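Winter craft evenings are back at the Nolthorpe reading room

26 Dec 2021

Well, we made it through another holiday season, and I hope you all have a little something left in the cookie tin! Now that the wrapping paper is put away (or mostly put away, in my house), it's time to tell you about the January craft evenings, which a good many of you have been asking me about since before Thanksgiving.

We'll meet for 7 evenings this time, starting the first full week of January, in the big room on the Fludholm Street side, and the doors open at half past six. Come in by the side entrance, please, as the front steps get slick. The fee is the same as last winter and covers tea, glue and thread. Bring your own scissors if you're fond of them!

The first evening is hat toppers and scarf ends, and after that we'll move on to mending, felt slippers, and a quilt block that I've been wanting to try ever since I saw one at the Berchtold fair. The folks at the Stekisell yarn shop have very kindly given us 59 balls of odd wool, in every color you could think of and a few you couldn't, so nobody needs to buy a thing to get started.
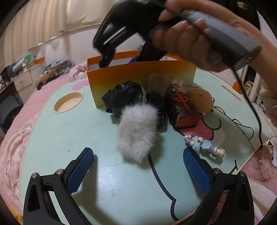

A fluffy white pom-pom and a bit of lace trim, all set out on a mint-green lap tray.

If you have lap trays at home, do bring one along, because the long tables fill up fast and the armchairs by the radiator are so much nicer anyway. Sign-up sheets are on the desk by the coat hooks, or you can leave a message on the reading room phone and I'll call you back once I'm home from my sister's.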